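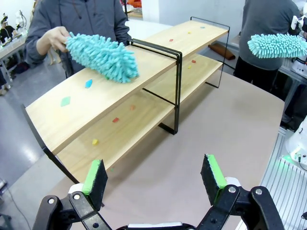 Dragica Ionescu would like the word "storage" removed from the conversation altogether. Small apartments, in her view, suffer from too much of it, and the shelf that was bought to solve a problem is often where the next one starts.

Ms. Ionescu leads the home advice service at the Ekurberg Housing Office, which offers free visits to tenants who have moved into units smaller than the ones they left. The service was set up after the Belay buildings opened on the north side of the city, with 200 apartments, most of them with a single main room. She received us at her office on a Tuesday morning, between two appointments.

"People call and ask which furniture to buy," she said. "I ask them to wait a month. They do not like to hear it, and I understand why. They are living among boxes. But after a month they know where they put their keys down and where they sit to read the mail. That is where a shelf should go."

A typical visit lasts 90 minutes. The adviser and the tenant go through the apartment together, beginning at the front door, and agree on no more than three changes. A written note follows by mail. Tenants may request a second visit within the year, and a good number do so before the winter holidays, when relatives are expected.

Asked what she finds most often, Ms. Ionescu spoke of surfaces. "Windowsills, the top of the refrigerator, the arm of the couch. Everything that is flat is full. Tenants apologize to me for the dust, and I tell them that dust is a matter of how many things must be lifted before the cloth can pass. If you have to move 29 objects, you will clean that room twice a year."

She recommends low, open pieces over closed cabinets for anything in daily use, and advises against buying matching sets. Closed cabinets, she said, should be kept for what is used by season, and each should carry a list on the inside of the door.

The service does not sell or endorse furniture. It does, however, lend it. Under an arrangement with Naken, a repair workshop two streets from the office, tenants may borrow a table, a shelf or a bench for up to 10 weeks and return it without charge. Omprakash Saxena, manager of the workshop, joined the conversation by telephone. He said that the pieces most often returned are the large ones.

"They measure the wall and they forget the door," Mr. Saxena said. "A tall bookcase goes in, and then the bedroom door opens only halfway. We see it every month."

The Housing Office has now approved an extension of the service to the Nerimo district, where 300 households will become eligible. Two more advisers are to be hired, and training is expected to begin in October. Ms. Ionescu would prefer candidates who have lived in one room themselves.

Her own apartment, she said when asked, has one bookcase and a drawer that she has not opened since she moved in. "I know what is in it," she added. "Cables."

Tenants may request a visit at the front desk of the Housing Office or by letter.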